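Section 4: Setting Up the Fruit Station

Now the fun part! With the Vornier table assembled and standing level, you can give your kitchen a fruit station that makes grabbing a snack wonderfully easy.

What you need

Ostero wicker basket
Soft cloth
Mild dish soap
Ripe bananas, or whatever fruit your household loves

Steps

1. Push the table back until it meets the wall. Leave 18 inches clear on the side where people walk past.

2. Wipe the top with a damp cloth and a drop of soap, then dry it. Work from the wall toward you.

3. Shake out the basket over the sink. New wicker sheds little bits for the first week or so, and you'll get plenty of them!

4. Set the basket at the left end of the table. Left-handed households can flip the whole arrangement.

CAUTION: Do not drag the basket. Lift it with both hands, especially when it's full.

5. Lay the first banana directly on the tabletop, on its side, with the curve facing any way you like. 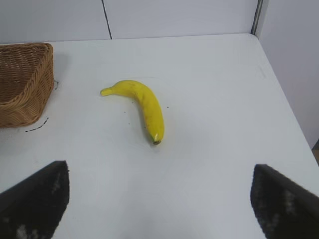 6. Check the peel. Bright yellow with a few faint brown flecks is a lovely stage for eating out of hand (and terrific sliced over oatmeal).

7. Load the basket, heaviest fruit first. Apples and oranges go on the bottom, bananas on top, where they won't get squashed.

NOTE: A matte white top shows scuffs and crumbs sooner than a dark one. A quick wipe after breakfast takes care of most of it. For stubborn smudges, see Section 6.

CAUTION: No bleach or scouring pads on the tabletop.

To add the hanging hook, go on to Section 5.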